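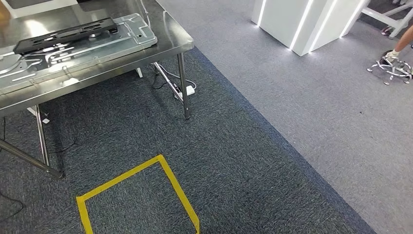 The depth-edge filter in the Grakley perception stack is throwing away panel outlines on bare metal benches, and I would like to settle what replaces it before the branch is cut. The case is the usual one for us. A light grey stamped panel lies on a stainless table, the two are nearly the same colour, and the only things separating them are the raised rims and the shadows in the recesses. The black slotted bracket lying across the panel segments without any trouble. The panel under it comes out as three or four islands which the tracker then treats as separate parts.

I have been through the thread from July and I think two different faults have been discussed as if they were one. I quote the relevant message in full, as the archive has mangled its indentation, and then reply to it by section.

On the Favia list, in July, the Grasangate integration desk wrote:

> We are seeing part poses for the sheet-metal panel jump between
> consecutive planning cycles. The jump is nearly always a rotation
> in the plane of the table, and the translation stays put. The
> planner sees a new goal, drops the current trajectory and starts
> again. On the worst run it replanned 44 times before we stopped it.
>
> Things we have ruled out:
>
> - Hand-eye calibration. Redone twice, residuals unchanged.
> - Clock skew between the camera host and the control host.
> - The planner itself. If we feed it a frozen pose it behaves.
>
> Things we have not ruled out:
>
> - The depth-edge filter. If we turn it off the jumps mostly go
> away, but the table top then leaks into the part mask.
> - The symmetry table for this part. It was copied from an older
> variant and may still list a half turn as equivalent.
>
> Our preference would be to raise the filter threshold in the site
> configuration and leave the code alone. Is there any reason not to?
> We would also like to know whether the base localiser can share the
> same edge detector, as it is a nuisance keeping two of them tuned.

Taking these in order.

1. The filter

Yes, there is a reason not to raise the threshold. The filter computes a local depth gradient, compares it with a noise estimate for that range, and keeps the pixel if the ratio is high enough. The noise estimate comes from a table measured on matt surfaces. Brushed steel under an overhead light doesn't behave like that. The depth return has holes where the reflection is strong and a slow bias around each hole, and that bias is of the same order as the height of the panel rim. Raising the threshold removes the false edges around the holes and also removes the rim. Lowering it does the reverse. I ran the recorded set, 588 frames, across the whole usable range of the parameter and found no setting at which both the rim survives on all sides and the table stays out of the mask.

What does work on that set is to stop asking the depth image for the outline at all. The replacement I have on the branch does the following:

 a. Fit the table plane from the largest connected region, with
 holes masked out and grown by a fixed margin.
 b. Take intensity edges, and keep those lying within a band
 above the fitted plane.
 c. Score the part model's projected outline against the
 distance transform of what is left, weighting the rims and
 the rectangular cutouts more heavily than the flat areas.
 d. Use depth only as a check on the result, after the fit.

Step (c) does most of the good. The cutouts and the curved grooves are sharp in intensity even where depth is useless, and they are not laid out symmetrically, so they pin the rotation. The cost is that we now need the internal features in the part model. The older models carry the outer contour and nothing else. I have a script which extracts the features from the CAD export, and it copes with everything except very small bent tabs, which it tends to merge with the rim. For fitting purposes that has made no difference I can measure.

Occlusion needs its own handling. When the bracket is lying across the panel, part of the projected outline has no support, and the scorer used to punish the correct pose for it. The branch takes the bracket mask first, since the bracket is easy, and excludes those model points from the score. This makes the order of detection significant. Please do not enable the parallel detector option with this branch. It will run, and it will give you poses, but the exclusion mask may be from the previous cycle.

2. The symmetry table

This is a separate fault and it is ours. The half turn is still listed. With the outer contour only, a half turn scores very nearly as well as the true pose, the table then declares the two equivalent, and the selection falls to whichever was evaluated first. That accounts for the in-plane rotation with a steady translation. The entry has been removed in the Tiongson configuration and will be removed in the others when the branch is merged. If you want it sooner, delete the line by hand and restart the pose server. A reload isn't enough, as the table is read at start-up only.

I would still like the planner changed. It should not discard a trajectory because a goal has moved by less than the grasp tolerance, and it should not accept a half-turn jump for a part which has not been touched. The proposal is a gate between the tracker and the planner:

 - if the change is within grasp tolerance, keep the present
 trajectory and correct at the approach waypoint;
 - if the change is larger, hold the last pose until the new one
 has been confirmed for 11 consecutive cycles;
 - if it is never confirmed, raise a perception fault and stop.

The figure of 11 is taken from the length of the longest false run in the recorded set plus a margin. It is a parameter. I would not go below it on reflective benches. On matt fixtures it can be much smaller, and the delay will start to be noticed if it is left alone there.

The third case is the one I expect objections to. At present the system carries on with the last good pose for ever, and people have got used to that. I think it is wrong. A stale pose and a moving arm is a poor combination, and a fault with a clear name is easier to deal with than a bent panel.

3. Sharing the edge detector with the base localiser

I would advise against it. The two jobs look alike and have different needs. The localiser wants the yellow tape square on the floor, which is a colour problem on a dark speckled carpet, and colour does the whole of it. Running the bench edge detector on carpet tile gives a great many short edges from the flecks, and the line fitter then spends its time rejecting them. A chroma threshold followed by a fit of the tape's two borders is cheaper and has been stable.

There are two points about the localiser which did not come up in July and ought to be written down.

The first is that it must accept a partial square. With the head tilted to work at the table, the nearest corner is often out of view, and the old code insisted on four corners. The current code takes any two adjacent sides and one corner, and uses the known side length to check whatever else is visible. With fewer than that it reports no fix, and the base should stay where it is.

The second is carpet boundaries. Where dark tile meets pale carpet there is a long straight edge, far stronger in intensity than the tape. An intensity-based detector will lock to it happily. It has no chroma to speak of, so the colour test ignores it, and that is a further reason for keeping the two detectors apart. The same goes for bright vertical light strips on furniture and their reflections on the floor. They saturate, and a saturated pixel has no usable hue. The localiser now drops saturated pixels before the threshold step. If you have a private copy of the localiser from before that change, please take the new one.

4. Keep-out volumes

This is slightly off the subject but it came up while I was replaying the logs. The collision model for the bench is a box from floor to table top. That is safe and it wastes a good deal of reach, and it hides the things that matter. The real bench has round legs, a diagonal brace and a lower rail, with a power strip on the rail and black cables looping down to the floor. The legs and brace are easily modelled as cylinders. The cables are not, and black cable on dark carpet is close to invisible to the sensor. My suggestion is to keep the solid box for base motion, extended outwards on any side where cables run, and to use the cylinder model for arm motion only. The scene file format already allows a volume to be tagged for one or the other. The tag has been in the format for a long while and the loader ignores it. There is a patch for the loader on the same branch.

Anyone at floor level is a matter for the safety scanner and isn't changed by any of this. Chair and stool bases are treated as unknown obstacles, with the usual margin. I have seen one site file in which a stool had been entered as a fixed object. Please don't do that, the things have wheels.

5. What I need from the list

 - Grasangate: run the branch against your own recordings with
 the symmetry line deleted and again with it present. I want
 to see the pose gate on its own in the second case.
 - Anyone with a reflective bench and a part other than the
 panel: try the feature extraction script and tell me which
 models it fails on. The failures are more use to me than the
 successes.
 - Anyone who relies on the stale pose behaviour: say so now,
 with the reason, and I will look at making the fault
 optional for a release.

Known defects on the branch at the time of writing: the plane fit takes too long on the first cycle after start-up and the watchdog may complain once; the viewer draws excluded model points in the same colour as matched ones; and the log line for the gate prints the rotation in radians while labelling it as degrees. The last will be fixed before the merge. The viewer will probably not be.

Parameter names may still change. The defaults file in the branch is the reference, and the wiki page is out of date and should be ignored until further notice.

Perception maintainer, Grakley
August 2024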